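Hand-held gripper demos vs remote control for a small pick and place job
Robot Teaching > Demonstration and Teleoperation

splitpin_40
Posted Jun 18, 2020

I'm trying to settle on one way of showing our arm a task and would like opinions from people who have done both. The job is simple. Pick up a tapered part by its narrow section, lift it clear of the table, put it down upright somewhere else.

So far I have 1069 demonstrations done by hand with a two-finger gripper tool, and a much smaller set done by remote control through the Enora software. The hand-held ones are quicker to record by a long way. The remote ones are slow but the arm follows them without complaint.

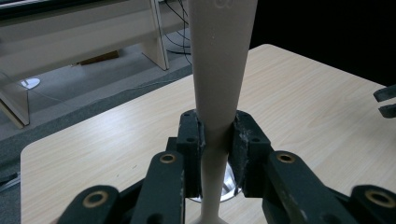 My trouble with the hand-held set is the closing speed. When I do it myself I snap the fingers shut without thinking, and the arm can't match that. It ends up closing late and nudging the part. I've tried slowing the recordings down in software and it helped a bit – the approach still looks wrong though.

Has anyone mixed the two kinds in one training set?

mallard_b
Replied

Yes, last November, with a Druvik arm. Mixed them half and half. I wouldn't do it again. The remote demos were full of pauses where I was checking the view, and the arm learned the pauses. It would stop above the part for no reason and then carry on.

Trim the pauses before you mix anything, or stick with one kind. I'd stick with hand-held.

Quernstone
Replied

I'd go the other way. With remote control you are recording what the arm can do. With a tool in your hand you are recording what your wrist can do, and you find out afterwards which poses it can't reach. We threw out a large part of a set of 1439 for exactly that.

Also check your pads. A torn face grips differently from a sound one, and if the arm has new pads and your tool doesn't, you are teaching it with different fingers.

splitpin_40
Replied

Fair point on the pads. The left one is in a poor state, with strips of the facing coming away on the inner side. The right is only scuffed. I had been putting off changing them as I didn't want the look of the fingers to alter halfway through a set.

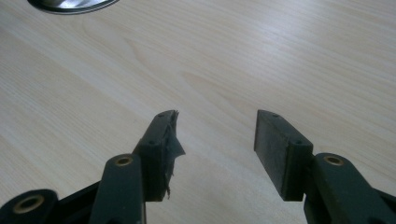

I think I'll finish the current batch, fit a new pair and start a separate folder, so I can train with and without the old ones. The reach problem I haven't seen yet. Our part stays near the middle of the table and I keep the tool fairly upright.

mallard_b
Replied

Don't agree that reach is a reason to give up on hand-held. Put tape on the table to mark where the arm can get to and stay inside it. Takes five minutes. Quernstone, did you have any limits marked when you did yours?

Quernstone
Replied

Marked on the table, yes. Height and tilt are what caught us, and tape does nothing for those. We now run every demo through a reach check the same day and redo the bad ones while we still remember how we did them.

Edet_user
Replied

I use an Edet tool and had the same closing problem. What worked was counting to two in my head while squeezing, and holding still for a moment before the lift. Feels silly for the first batch, then you get used to it. Slowing the recording afterwards stretches the whole movement, including the parts that were fine.

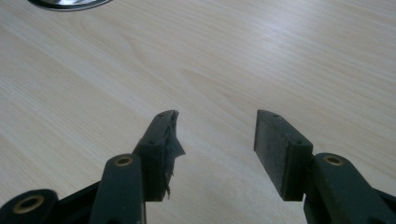
Should every demo start with the fingers fully open? I start mine that way, but I've seen people vary it so the model doesn't rely on one starting width. I've never tested it properly.

splitpin_40
Replied

Mostly open, with some variation once the basic grasp works. On mine the first few hundred all began fully open, and the arm got confused if it was started half closed. After I added some narrower starts it coped better.

I'll try the slow squeeze. Aim is another 1000 with the new pads, all hand-held, and a same-day reach check as suggested. The remote set can wait until I've trimmed the pauses out of it.

Quernstone
Replied

Keep a few remote ones back for testing, even if you don't train on them. Still think you'll end up using them.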